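Color psychology in the kitchen

Color psychology in the kitchen is the claim that the colors of tableware, packaging and walls change how much people eat, how food tastes to them and how long they stay at the table. The idea is popular in decorating guides and diet books. The evidence behind it is thinner than its popularity suggests.

Background

The usual starting point is the belief that red stimulates appetite and blue suppresses it. Writers on the subject often point to the scarcity of blue foods in nature as the cause, though this explanation was attached to the belief afterward and has rarely been tested on its own. Red is also said to make people eat less when it appears on a plate, on the grounds that it signals danger. Supporters have seldom explained how the same color can do both.
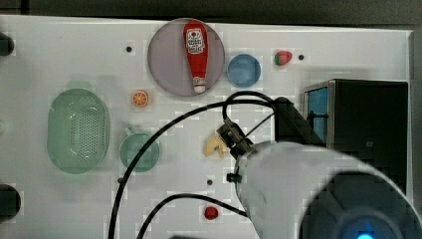

A second group of claims concerns contrast. According to this view, people serve themselves more when the food matches the plate, as with pasta in cream sauce on white china. Early reports of large effects drew wide press coverage. Later attempts to repeat such work have given mixed results, and several well-known papers on portion size and dishware have been withdrawn.

Commercial use

Tableware sellers were quick to adopt the theory. The Nepia dinner set, sold in pale blue, was promoted as a way to cut portions without effort. Its leaflet cited a trial of 28 adults who ate 5 meals each, with no comparison group. The maker of the rival Mokex line claimed that 70 percent of buyers felt fuller, a figure drawn from a card packed in the box and returned only by those who cared to.

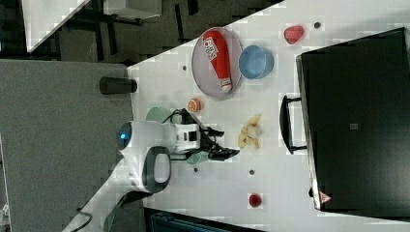
White remains the default in restaurants and test kitchens, and its defenders call it neutral. The food writer Malou Ketilsson has questioned this, arguing that white is simply familiar. A white tabletop next to a gray panel still sets up a contrast of its own, and a study that treats the white surface as no color at all has left out one of its conditions. Lighting raises the same problem, as a warm bulb can turn a white plate yellow.

Criticism

Trinity Greenberg reviewed 61 articles on dish color and found that most relied on a single sitting, often with snacks in place of a full meal. Few recorded whether the diners were hungry beforehand. She concluded that color may affect what people expect a food to taste like, but that lasting changes in diet had not been shown.

See also: Portion size; Food coloring; Table setting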